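에타 방문기: 정리하는 방을 보고 왔습니다

저는 한국에 산 지 4년이 되었고, 한국어로 긴 글을 쓰는 것은 아직 조심스럽습니다. 틀린 표현이 있으면 너그럽게 읽어 주십시오. 지난번에 에타(Eta)의 공개 행사에 다녀왔는데, 같이 못 간 분들이 어땠느냐고 물어보셔서 적어 둡니다.

에타는 집과 작은 작업실의 수납을 연구하는 곳입니다. 건물은 버스 종점에서 언덕을 조금 올라가야 있습니다. 입구에서 이름표를 받고, 신발 위에 덧신을 신었습니다. 제 발에는 덧신이 작아서 계단에서 두 번 벗겨졌습니다. 접수대에는 안내 책자가 한국어와 영어로 있었고, 저는 두 가지를 다 가져왔습니다. 책자에는 이 건물에 있는 보관용 상자가 모두 1145개라고 쓰여 있습니다.

첫 번째로 들어간 곳은 스키르케티(Skirketti)라는 이름의 전시실이었습니다. 오래된 서랍장과 찬장이 벽을 따라 서 있습니다. 서랍은 손님이 직접 열어 볼 수 있습니다. 저는 칸막이를 옮길 수 있는 서랍이 제일 마음에 들었습니다. 우리 집 부엌 서랍에는 숟가락과 건전지가 같이 들어 있기 때문에 조금 부끄러웠습니다.

그다음에 2층으로 올라가서 두툼(Dutum) 작업실을 보았습니다. 여기서는 작은 물건을 어디에 두면 좋은지를 시험합니다. 안내하신 분의 설명은 빨랐지만, "쟁반 하나에 한 종류"라는 말은 잘 알아들었습니다. 옆에 있던 손님이 그러면 쟁반이 너무 많아지지 않느냐고 물었고, 저도 같은 생각을 하고 있었습니다. 대답은 자주 쓰는 것만 쟁반에 꺼내 놓고 나머지는 상자에 넣는다는 것이었습니다.
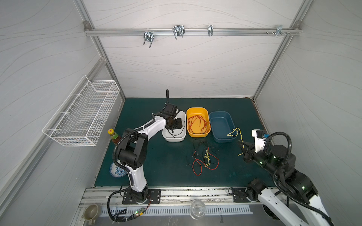
최종 수정일: 2019년 4월 9일

작업대는 짙은 청록색이고, 뒤쪽에 흰색, 노란색, 남색 쟁반이 한 줄로 놓여 있습니다. 저는 노란 쟁반을 오래 보았습니다. 빨간 전선이 서로 엉켜서 바닥에 퍼져 있는데, 우리 집 전선 상자도 꼭 이렇습니다. 남색 쟁반에는 노란 전선 하나가 앞쪽 테두리에 걸쳐 있습니다. 색으로 나누는 방법은 글자를 읽지 않아도 되니까 저 같은 외국 사람에게도 편리하다고 생각합니다.

벽을 쓰는 방법도 배울 만했습니다. 왼쪽 벽에는 흰 철망 바구니가 달려 있고, 뒤쪽 가로대에는 모양이 다른 고리들이 있습니다. 저는 지금까지 고리는 다 똑같은 것을 사야 보기 좋다고 믿었는데, 걸 물건이 다르면 고리도 다른 것이 맞는 것 같습니다. 바구니 아래쪽에는 노란 뚜껑의 갈색 소스병이 서 있고, 파란 무늬 접시도 세워져 있습니다. 접시를 세워 두면 자리를 적게 차지합니다. 다만 저는 접시를 깨뜨린 적이 많아서 집에서는 받침대를 먼저 사려고 합니다.

마지막은 투루넨(Turunen) 방이라고 부르는 휴게실 겸 가게였습니다. 커피는 무료이고, 천으로 만든 주머니와 칸막이를 팝니다. 저는 칸막이 두 개를 샀습니다. 카드는 받지 않으니 현금을 준비하시는 것이 좋습니다. 의자가 적어서 저는 창가에 서서 커피를 마셨습니다.

가실 분을 위해 몇 가지 더 적습니다. 한 번에 들어가는 인원이 정해져 있어서 예약을 해야 합니다. 하루 입장은 300명까지입니다. 큰 가방은 접수대에 맡깁니다. 2층에는 화장실이 없으니 올라가기 전에 1층에서 다녀오십시오. 다음 공개 행사는 9월에 있다고 들었고, 예약 방법은 아직 나오지 않았습니다. 저는 그때 서랍장을 한 번 더 보러 갈 생각입니다.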